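Old thermal paste - getting it off and putting new on

Workshop tips, updated 2018-01-11

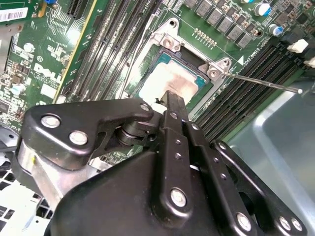

Dell board still in the case, paste smeared over the top of the processor.

Quick one today, bench is full. Fan gone loud, machine slow after ten minutes? Try the paste before buying anything.

What you need - kitchen roll or coffee filters (less fluff), isopropyl alcohol from the chemist, cotton buds, new paste, screwdriver that fits properly. Old egg box for the screws.

Power off, plug out, hold the button in for a bit. Touch bare metal on the case. Lay it on its side so you're not working upwards.

Run it for five minutes before you start. Warm paste lets go easier. Cooler stuck? Twist gently, small turns left and right. Don't yank - Mirsad yanked one at Rikberg and the chip came up with it, bent pins, new board.

Cooler screws: a bit on each, corner to corner, then round again. Same going back in.

Wiping. Dry paper first, take the thick stuff. Then a drop of alcohol on the paper, not on the board. Wipe from the edge in to the middle or you just push it down the sides. Cotton bud for the corners near the metal frame. Leave the frame shut while you clean, it keeps muck out of the socket. Do the bottom of the cooler aswell, everybody forgets.

Still pinkish or grey in the scratches? Fine. A faint stain does no harm, a lump does.

Let it dry. Two minutes is plenty.

New paste - blob the size of a small pea, middle of the metal lid. Don't spread it with your finger. Cooler straight down, no sliding about. If you have to lift it off again, clean and start over.

I get mine from Tornik, cheap little tube, does loads. Cap on tight, it goes hard in a drawer. Anything crumbly - bin.

Before you close up: fan cable back on, memory clips pushed in, no loose screw rolling round the bottom of the case. Shake the egg box, count them if your unsure.

Got it on your sleeve? Alcohol first, then washing-up liquid, then the machine. Anayeli says white spirit works on overalls, haven't tried.

Next time - dust in the power supply and what not to poke in there.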